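Section 6. Running a visitor demonstration with the hand-held gripper

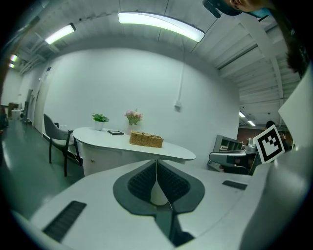 6.1 Before you agree to a demonstration

The hand-held gripper is a recording tool first and a showpiece a long way second. It has no motor that will impress a crowd. A person holds it, does a job with it, and the recording is used later to teach a robot arm the same job. Visitors who have been promised a robot will want to know where it is, and you should have an answer ready before Friday afternoon when they are standing in front of you.

The Brulum sales leaflet describes an open day as "effortless". Our own experience at the Floltach site is that a session for one group takes a morning to set up and leaves you with very little usable data. Decide which of the two you want. If you need good recordings, book a separate slot and do them without an audience.

Note: This section assumes you have finished the first charge and calibration in Section 3. If you have not, stop and do that first. Calibrating in front of guests is slow and tends to end in questions you can't answer.

6.2 Choosing the spot

A reception desk is a good place to work. It is at a sensible height, people can stand on more than one side of it, and the things usually found on it are the sort of things a visitor expects a robot to be able to pick up one day.

1. Pick a desk or counter with a clear standing space in front. Keep visitors out of the operator's elbow room.

2. Look at the lights. Long ceiling tubes and a glossy floor can give strong reflections in the recording. If the tracking warning shows in Collar, turn round and work from the other side of the desk.

3. Avoid a spot where your only background is a plain white wall. The tracking software needs something to hold on to. The manual for the earlier model said plain walls were fine. We have not found this to be so.

4. Mark where the operator stands with tape if the floor allows it.

6.3 Choosing the objects

Small, light and dull objects work best. A lidded basket or a small picture frame will do nicely. A potted plant is acceptable if the pot is not too wide for the pads.

CAUTION: Do not lift a glass vase with water in it. The pads will close on glass, but the hold cannot be relied on, and the strap does nothing for the vase. Leave flowers on the desk as something to work around.

CAUTION: Do not pick up anything heavier than 340 grams in front of visitors. The figure in the brochure is higher. It was presumably measured with a new set of pads and a very patient operator.

6.4 Setting up

1. Check that the square black-and-white marker on the housing is clean and flat. A lifted corner is enough to spoil a whole session. Wipe it with a dry cloth only.

2. Check the slotted vents on the body. Keep your fingers, sleeves and visitor lanyards off them while the tool is running.

3. Open and close the pads slowly by hand. Both grip surfaces should move freely. If one drags, brush out the seam between them and try again.

4. Start Collar on the laptop and wait for the status bar to turn green. This takes about 25 seconds. If it takes much longer, restart the program. The "Repair link" button has never, to our knowledge, repaired a link.

5. Make a short test recording with no visitors near the desk. Play it back all the way through.

6. Check the battery. Do not begin with less than 77 per cent showing, whatever the remaining-time display claims.

6.5 During the visit

1. Say what the tool does in one or two sentences. Avoid the word "intelligent".

2. Pick up one object, move it a hand's width and put it down. Open the pads fully before you draw back.

3. Repeat with the same object. Visitors find this boring, but repetition is the real work and they may as well see it.

4. Let a visitor try if they ask. Stay within reach of the tool and keep the wrist strap on them.

5. Stop the recording between visitors. Label any run made by a guest as "guest" in Collar. The automatic sorting in Geagea is meant to spot poor runs by itself and does not do so often enough to be trusted.

Note: Bystanders may come into the recording, including people in the far part of the room. Put up the recording notice at the entrance and ask before you begin. Faces are not blurred unless you switch this on under Settings, Privacy. It is off when the tool arrives.

6.6 Questions you will be asked

"Can it do this by itself yet?" Say what your own arm has done on your own site, and no more. The promotional film was not made on an ordinary desk with ordinary clutter.

"How many recordings does it need?" There is no honest single number. It depends on the job, the objects and the operator. Refuse to guess.

"Will it replace the receptionist?" It moves small things a short way. Let them draw their own conclusions.

6.7 Afterwards

1. Close the pads, switch off and let the body cool before it goes back in its case.

2. Copy the recordings off the tool the same day. Storage fills without a clear warning, and error 26 is the only sign of it.

3. Delete test runs and anything recorded before the notice went up.

4. Inspect the pads for nicks and replace them in pairs. See Section 8 for part numbers.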